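Buturo > House > Music Corner > Cello Care

Keeping a Cello in a House That Wasn't Built for One

2025-09-06 | By Dagný Kjærgaard

Print this page | E-mail to a friend

I have shared a small house with a cello for 16 years, and the cello has the better room. What follows is how I keep it playable between visits to the shop at Alvarado, where they are very polite about what I've done to it.

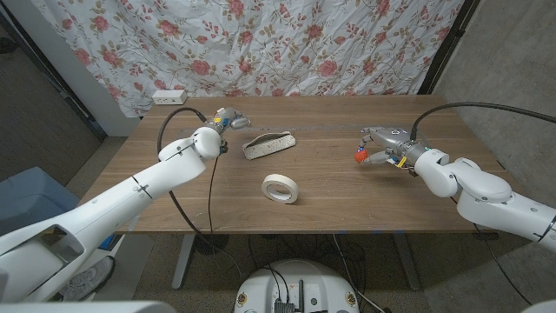
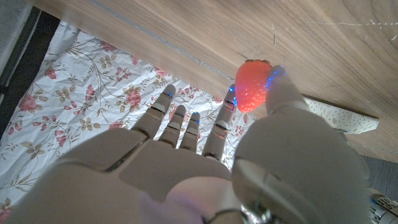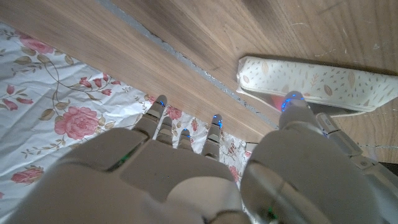
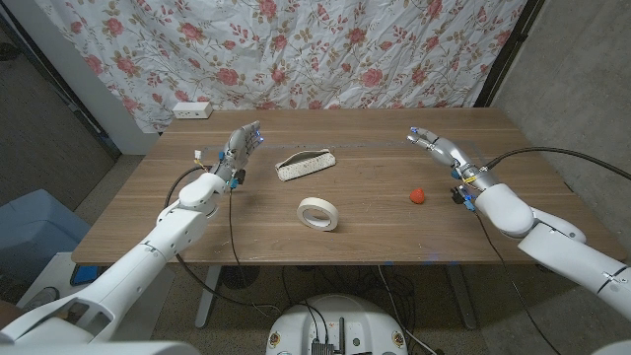
Last of the four: walnut-brown tabletop, rose-print curtain behind.

Where it lives

Pick an inside wall, well away from the radiator, the fireplace and the window with the lovely afternoon sun. You will be left with one spot, and there will already be a bookcase in it. Move the bookcase.

If you lay the case down, lay it on its side and push it against the wall. A case in the middle of the floor gets used as a bench by guests, and once by my uncle as a step.

Dry air

A cheap humidity gauge from the hardware store will do. Keep it in the room for a week before you trust it, and don't stand it on top of the refrigerator, as I did for most of one winter. My pegs start slipping when the heat comes on and don't behave again until April.

I use a Derkine case humidifier, the kind with a sponge inside a tube. Soak the sponge, squeeze it until you are sure it's done, then squeeze it again and dry the outside of the tube with a towel. Drips inside a cello are a repair bill. Mine came to nearly $120, and they let me look at the stain with a little mirror so I could feel properly bad about it.

Slipping pegs

Take the peg out (one at a time, please, or the bridge may come down and then you'll have a different hobby). Wipe it with a dry cloth, run peg compound around the two shiny bands, and put it back with a few turns. Push in gently as you tune up. Chalk from the kids' bucket works for an evening. Pencil lead in the nut grooves helps the strings slide, and that's about as far as the junk drawer should be allowed near the instrument.

Rosin dust

Wipe the strings and the top every time you finish. A square cut from an old flannel shirt is ideal, and you want two: one for the strings, one for the varnish. Mark them. They look the same until you smear yesterday's Wudix rosin across the front of the thing.

For the old crust under the bridge, leave it to the shop. No alcohol on the varnish, no furniture polish, no 600 grit sandpaper – I mention the last one only because a neighbor offered me some.

The endpin and your floor

Rubber tips wear through without telling you. Check yours before you play on anything you'd have to refinish. A scrap of carpet with a loop of old belt around the front chair leg holds better than most of the stops I've bought, and it costs whatever the belt cost.

If the endpin screw is stuck, wrap it in a rubber jar opener and turn it by hand. Pliers will also work, and will leave teeth marks you'll get to look at for years.

Buzzes

Before you call anyone, check the fine tuners, then your shirt buttons. After that, walk around the room touching things while someone else bows the open strings. I lost an entire Sunday roast's worth of patience to a buzz on the low G and it was the lid of the sugar bowl, two rooms away.

Print this page | E-mail to a friend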